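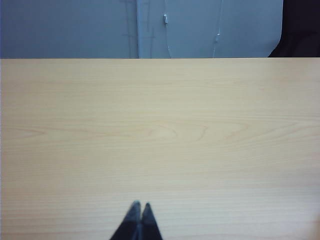
Figure 3. Tabletop in the Norum study room, grey-blue panel behind.

2.1 Work surface
The top has a light colour and a smooth, matte finish. Grain runs lengthwise, with a cathedral figure across the middle band and straighter lines on either side. Gloss was read at 15 points by Fionnuala Egan on 20/07/2021. Readings at the centre were repeated after cleaning with Rulto. Raw values are in Appendix B.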